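## 3. Weighing with a Bowl or Container

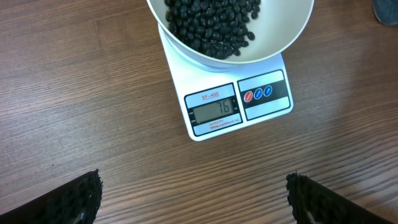 *Black beans in a bowl on the scale, control panel toward the user.*

Use this section when the food can't go straight on the platform. It assumes the batteries are in and the unit has been set to grams or ounces (Section 2). The Tusora meal log accepts either unit, but recipes saved from the Mosero library are stored in grams.

### 3.1 Placing the scale

1. Set the scale on a hard, level counter. Cutting boards, dish towels and silicone mats will throw off the reading.
2. Keep it away from fans, open windows and the stove vent.
3. Turn it on with nothing on the platform and wait for zero.

If the display does not settle within 5 seconds, move the scale to another spot and start again.

### 3.2 Zeroing out the bowl

1. Put the empty bowl in the middle of the platform. It may be wider than the platform as long as it does not touch the counter or block the display.
2. Press the tare button once. The display returns to zero.
3. Add the food. The number shown is the food alone.
4. To add a second ingredient to the same bowl, press tare again first.

**Note:** Lifting the bowl off after taring gives a negative number. Put it back and the display returns to the food weight.

**Caution:** The bowl counts toward the maximum load even after you tare it. Keep the bowl and food together under 3000 g for everyday use. A heavy stoneware bowl can weigh 600 g or more.

### 3.3 Dry foods and cooked foods

Beans, rice and pasta take up water as they cook, so the log keeps separate entries for each state. Choose the entry that matches the food at the time you weigh it.

1. In Tusora, open **Add food** and type the name.
2. Select **Dry** or **Cooked**.
3. Enter the weight from the display and tap **Save**.

For a dish shared by several people, weigh all the dry ingredients, enter them as a recipe, and let the log divide by servings. A 62 g serving of dry beans should be entered as 62 with **Dry** selected, even if you plan to eat it after cooking.

### 3.4 If the reading drifts

- Check that nothing is caught under the platform.
- Remove the bowl, turn the scale off, and repeat 3.1.
- Replace the batteries if the numbers fade or jump.

Entries already saved can be corrected under **History > Edit**. See Section 4 for importing recipes from Mosero.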